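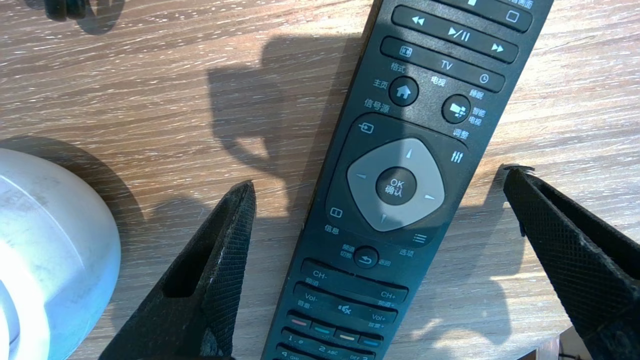
Baltar BT-2 universal remote: long-term review

The Baltar BT-2 replaces the separate handsets for a television, a set-top box and an amplifier. It stores codes for three devices and runs on two AAA cells. I bought mine in January and have used it daily since, with a Sendeck soundbar, a Kalinowski set-top box and an older television.

Setup

Codes are entered by holding the device key until the light stays on, then typing a four-digit number from the booklet. The television and set-top box were accepted on the first code listed. The soundbar was not in the booklet, so I used the learning mode, in which the original handset is pointed at the BT-2 and each key is copied in turn. Learning is slow but reliable. Long presses are not stored, so volume has to be tapped up in single steps on learned devices.

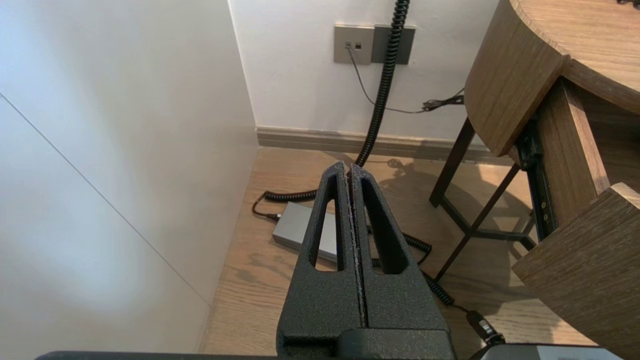

Teodor Domański wrote in to say that his volume key does repeat on a learned device, provided the source key is held for a full second while it is being copied. I tried this with the soundbar and got the repeat on volume down only. The booklet says nothing either way.

Range and angle

With fresh cells the BT-2 worked the television from every seat in the living room, including the one beside the window. Off to the side it is weaker than the original handset and needs to be aimed at the set-top box with some care. Direct sun on the receiver shortens the range further, as it does with any infrared remote. 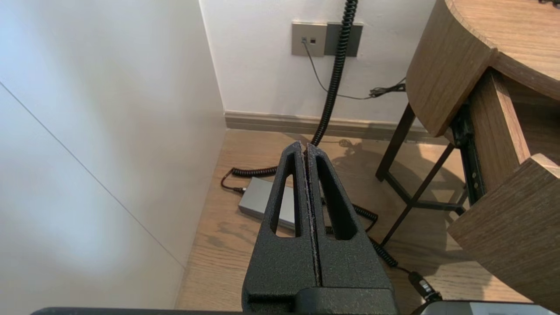

Keys are rubber, with firm travel and a clear stop. The printing on the number pad is still sharp. The mute key sits too close to channel down, and I still press the wrong one in the dark. There is no backlight.

Battery life

The first pair of cells lasted 95 days. The codes survived the change, although the booklet advises fitting new cells within 3 minutes. The battery cover is stiff and is best opened with a thumbnail at the left corner.
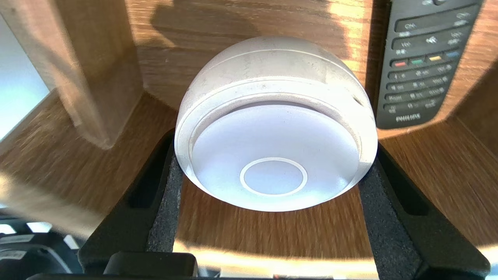 Compared with the Geromik

The Geromik handset costs more and has a backlight, but its learning mode copies a maximum of 103 keys across all devices. I ran out while adding an amplifier. The BT-2 gives each device its own memory and I have yet to fill one. For a household with a single television the Geromik is nicer to hold. With several boxes under the set, buy the Baltar.

Teresa Olszewski
May 10, 2025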